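Categories: Storage & Organization > Jewelry Armoires > Set-Up

Section 2: Hanging the Dorkex Armoire

1. Check the carton against the parts list before you throw it out. The hinge pins are small and have a gift for leaving with the trash.

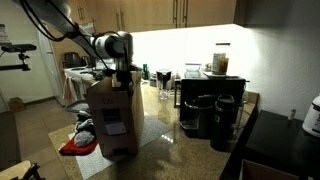
Fig. 1. Tall carton, flaps raised.

2. Hold the rail level on the wall and mark both holes. Your eye is not a level.
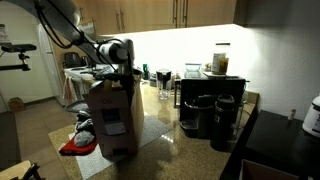
Fig. 2. Open carton on a textured mat.

3. Screw the rail into studs. CAUTION: Drywall alone will hold the armoire until you add the jewelry.

4. Lift the cabinet onto the rail and close the lower catch — you should hear a click. A crunch is a different matter; take it down and start over.

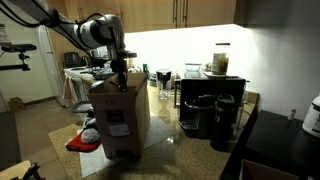 Fig. 3. Carton with shipping label, on the counter.

5. Fit the necklace hooks, then the ring trays. Wipe the mirror with a soft, dry cloth. Glass spray creeps behind the silvering and stays there. 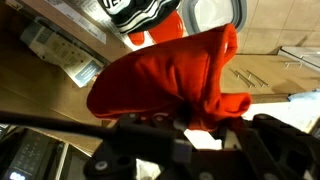
Tharun Amin writes: Step 4 needs two people. I tried it alone in July and wore the door like a hat.

NOTE: Leave the door open for 2 hours if you used wall adhesive.

Related guides
Nastex Ring Trays: Fitting and Care
Rodrigues Mirror Lights: Changing the Battery
Danbridge Lock Kit: Lost Keys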